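**Session 7: Who pays for the online counter?**

In the last session we looked at how a town council moves its permits and licences to a website. Today we look at the money. Please keep the Asbridge case beside you when you read.

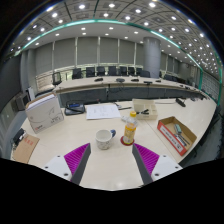 Asbridge did not buy its system. A company, Datex, built it and keeps it running, and takes a fee each time a resident renews a permit. In December the portal handled 3,709 renewals. The contract promised 3,000, so the company was paid in full. 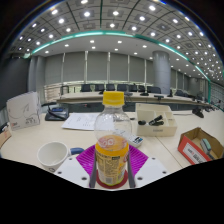

*Department of Public Administration, Hinisness College*

There are two usual ways to set the fee:

- **Fixed fee:** the same sum for each transaction, large or small.
- **Sliding fee:** the sum goes down when the volume goes up.

Asbridge uses the first. It is easy to check, but the council gains nothing when more people use the service.

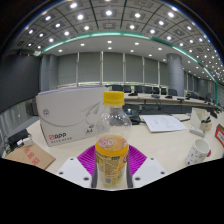 A second question is what the resident can see of the fee. In many towns it is hidden inside the total price. Compare an ordinary bottle of drink with a yellow cap: the label has a lot of small dark text and a small square code, and a buyer can read it before paying. A permit page should give its details as openly, with the fee on its own line.

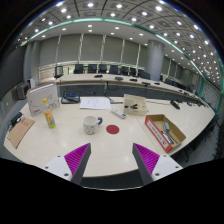 The contract must also say who owns the records when it ends. In Asbridge this took almost 40 pages of annex. Read only the part on handover, and write down which side pays for moving the data.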